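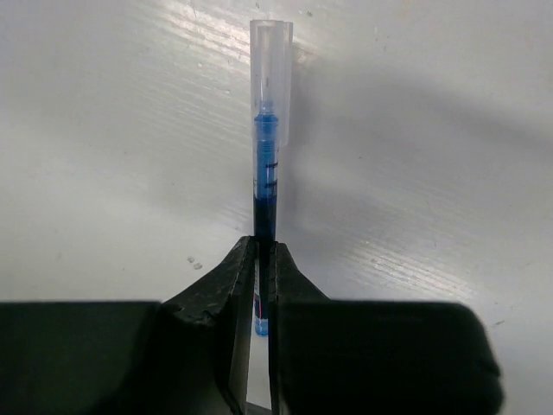 Minutes of the teachers' meeting, Endton Music School, 27th April

The meeting opened at 5 in the downstairs lesson room. Yu-na Yang took the chair and the front desk took the minutes. Minutes of the previous meeting were accepted with one correction: the spare cello bow went out for rehair, and was not sold. Yu-na asked again that lesson notebooks be marked in a color the student can tell apart from the printed notes. A plain blue pen with a clear cap, such as the one shown, is fine for fingerings and bowings in the notebook. Anything written on rented or borrowed sheet music is still to be in soft pencil only.

1. Enrollment

The school has 122 students in private lessons this term. Violin and piano are full on all afternoons. There are openings in viola, guitar and beginning voice. Two families on the violin waiting list have been offered viola and are thinking it over. The front desk will call them again before the end of the month.

The adult beginner group has lost three members and gained one. The teacher would like to keep it running through June at its present size. Agreed.

2. Lesson lengths and fees

There was a long discussion of the half-hour lesson. Several teachers feel it is too short once a student is past the second book, and that tuning alone takes up a good part of it. Others pointed out that younger children are tired by the end as it is. It was proposed that students past the second book be moved to 45 minutes from the fall, with the option of 60 for anyone preparing an audition. The piano teachers asked for the same rule to be written in terms of their own books, as the levels do not match. Yu-na will draft the wording.

Fees for the half-hour lesson stay as they are. Fees for the longer lessons were left to the next meeting.

3. Missed lessons

The current rule is one make-up lesson per term with a day's notice. It is being applied differently from room to room. One teacher has been giving make-ups over video and counting them, another gives them without counting. It was agreed that video make-ups count. Lessons canceled by the teacher are made up in full and do not count against the student.

A request from a parent to have unused make-ups carried over to the summer was turned down.

4. In-home lessons

Five families in Sandus now have lessons at home. Travel between them is working except for the last lesson of the afternoon, which has started late most weeks — the teacher has asked that it be moved back by 15 minutes. The family has no objection. Approved, starting with the next lesson.

A reminder that a parent or other adult must be in the house for the whole of an in-home lesson. If no adult is there the teacher should call the office and wait outside.

5. June recital

The hall is booked. Each student plays one piece, memorized if possible, and no piece is to run over four minutes. Đồng will accompany the strings and needs piano parts two weeks ahead, with cuts and repeats marked. He cannot take late changes this year. Students should have at least one rehearsal with him before the day — a sign-up sheet will be on the office door.

The order of the program was discussed. Last year the youngest students played first and most of their families left at the break. This year the levels will be mixed. The quarter-size violins will be tuned backstage by a teacher.

6. Scheduling software

The Hukix trial ends next month. Teachers find the calendar easy to read, but the reminder messages have gone out twice for some students and not at all for others. The office will report this and ask for the trial to be extended. Until then teachers should keep a paper schedule too.

7. Other business

The metronome in the upstairs room is missing. The piano in the same room has a sticking A above middle C and will be looked at when the tuner comes.

Next meeting: after the recital, time to be set by the office.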